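Table Top Questions (the ones I keep getting!)

Hi, I'm Custódio Vieira, and if you've landed on this page you've probably read one of my posts about keeping a bare white table in the middle of a busy house. I get a lot of the same questions in my inbox, so I've put my answers in one spot. If yours isn't covered, leave a comment and I'll get to it, usually in the evening once the dishes are done.

Why a white table? Doesn't it show everything?

Yep, it shows everything, and I love that. Crumbs, pencil marks, the ring from a juice glass. I had a dark brown table for years and I'd wipe it once a day and call it clean, and then I'd put my elbow in jam. With this one I see the jam first. It's a Sarkia, bought secondhand from a family in Brernosley, and I carried it up the stairs with my brother-in-law and one very bad idea about going legs first.

What do you keep on it?

As little as I can get away with! I put out something to eat and something to fiddle with, and the rest goes on the shelf. Fruit is the easy one. If a banana is sitting right where people walk by, it gets eaten. If it's in the kitchen behind the bread, it turns black and I end up making banana bread again (I make decent banana bread, but there's a limit).
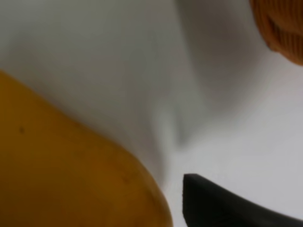 Banana on the table, something ribbed and orange farther back.

Are bananas with spots still okay to put out?

Sure! A speck or two on the peel doesn't bother me at all. I like mine past the green stage anyway, when they've gone a deep yellow and smell like a banana from a foot away. Once the peel is mostly brown I move them to the freezer, peeled, in a bag. Please peel them first. I froze a whole bunch in their skins one April and had to go after them with a butter knife.

Do you use a fruit bowl?

On and off. A bowl looks nice, but in my house it turns into the place for keys, receipts and dead batteries. So when we've only got a couple of pieces of fruit, they go straight on the table. When I come home with a big bag of oranges, the bowl comes out, and it goes back up when they're gone.

How do you get marks off a white surface?

Warm water, a drop of dish soap and a soft cloth will handle most of it. For pencil I use a regular white eraser, which feels silly and works great. I did buy a spray called Flusard after a neighbor raved about it, and it's fine, but I still reach for the soap. Marker is the hard one. On mine, a little rubbing alcohol on a cotton ball did it. Try a corner underneath first, though, as I can't promise anything about your table.

What's the "something to fiddle with"?

Depends on the month. We've had a deck of cards, a wooden snake puzzle and a magnifying glass that everybody burned leaves with. My rule is that it has to be small, quiet, and okay to leave half finished. A Rubik's cube is pretty much perfect for that. 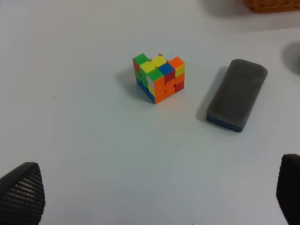

The cube, all mixed up and waiting for somebody.

Can you solve it?

I can do one side and feel great about myself for 9 minutes. My daughter can do the whole thing in 76 seconds and would like you to know that. I've tried to learn the rest from a little booklet and I get lost every time at the middle layer.

Stickers or stickerless?

Stickerless, all the way. The color is in the plastic, so there's nothing to peel. Our old one had stickers and lost most of the white side to bored fingernails (mine, mostly).

My cube won't turn smoothly. Is it broken?

Probably not. First check that the layers are lined up. If one is turned even a little off, the next one catches, and forcing it is how pieces pop out. Straighten the top with your thumbs and try again. If it still drags, a tiny bit of silicone lubricant made for puzzles helps a lot.

Don't things just pile up anyway?

Of course they do! I clear the table at 7 every night, and whatever's on it without a job goes in a basket by the stairs. People complain, people dig through the basket, and by breakfast it's full of somebody's homework again.

Where did you get the shelf from your other post?

It's a Vasiliu, the narrow one, and I painted it myself. The full painting story is in the shelf post, including what I did to the rug.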